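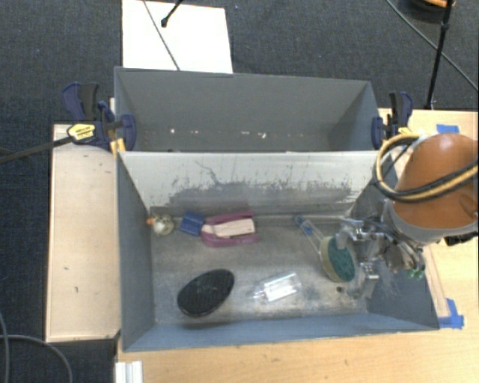
Photo: Kerholm Robotics

Kerholm Davach 2 — Teaching Kit for Robot Arms

Davach 2 is a set of equipment for showing a robot arm how to do a task. A person guides the arm with the hand, or drives it from a desk with the remote handle, and the system records the movement. It is made for laboratories, small workshops and training rooms that want to collect good demonstrations without writing a program for each one.

Our typical customer works with bins. Objects of many shapes lie together in one bin, and the robot must take them out and put them in the second one. A brush with a long handle, a clear plastic piece, a smooth black oval thing and a soft or rounded toy each ask for a different approach of the gripper. It is difficult to describe this in rules. It is much easier to show it.

Two ways of teaching

Hand guiding. The guide ring is mounted on the wrist of the arm, above the gripper. When you press both sides of the ring, the arm becomes light and follows your hand. When you release one side, it holds its position. We recommend this way for the first lessons with a new object, and for places where the gripper must come close to a wall of the bin.

Remote control. The remote handle stands on a desk and has the same directions as the arm. The trigger opens and closes the gripper in proportion, so you can hold a thing gently and close more later. The movement can be scaled down to one fifth for fine work. Operators who used game controllers before will need some time to get used to it, because the handle has a little resistance — this is intended, and it can be reduced in the settings.

You can change between the two ways inside the same recording. The change is marked in the file.

What is recorded

Each demonstration contains the joint positions, the gripper opening, the force at the wrist and the pictures from up to 3 cameras, all on one clock. The operator can add a spoken note. With the pedal you mark a demonstration as good, bad or uncertain immediately after it ends, while you still remember what happened. Bad ones are kept in a separate folder and not deleted, as many customers asked for this.

Files are saved in an open format and described in the manual, chapter 5.

In the box

Guide ring with mounting plate
Remote handle with desk clamp
Foot pedal
Recording unit with power supply
Emergency stop with cable
Printed manual in English

The robot arm, gripper, cameras, bins and bar clamps are not included.

Technical data

Item number: 467
Supported arms: six or seven axes, with open torque interface
Camera inputs: 3
Guide ring adapters: 2 sizes, both included
Warranty: 2 years

Preparing the work area

Fix the bins to the table before the first recording. A bin that moves a little during the day makes the demonstrations disagree with each other, and the mistake is hard to find later. Ordinary bar clamps at the corners are enough. Mark important positions on the table with tape. Lead the hoses and cables of the gripper along the arm with a loop that is long enough for the full turn of the wrist, and check this loop in hand guiding mode with low speed.

Scratches and worn places in the bin are no problem for the recording. If you replace an old bin with a new one, please record some fresh demonstrations, as the cameras will see a different background.

Accessories

The Akpan gripper adapter connects grippers with their own controller. The Erkby floor stand carries the remote handle for operators who prefer to stand. Both are ordered separately.

Delivery and price

Davach 2 is delivered from stock. Please write to our sales office with the type of your arm and gripper, and we will send you an offer with the correct mounting plate. Orders for the Erkby floor stand are shipped from April.

Page last updated: Sunday, February 18, 2024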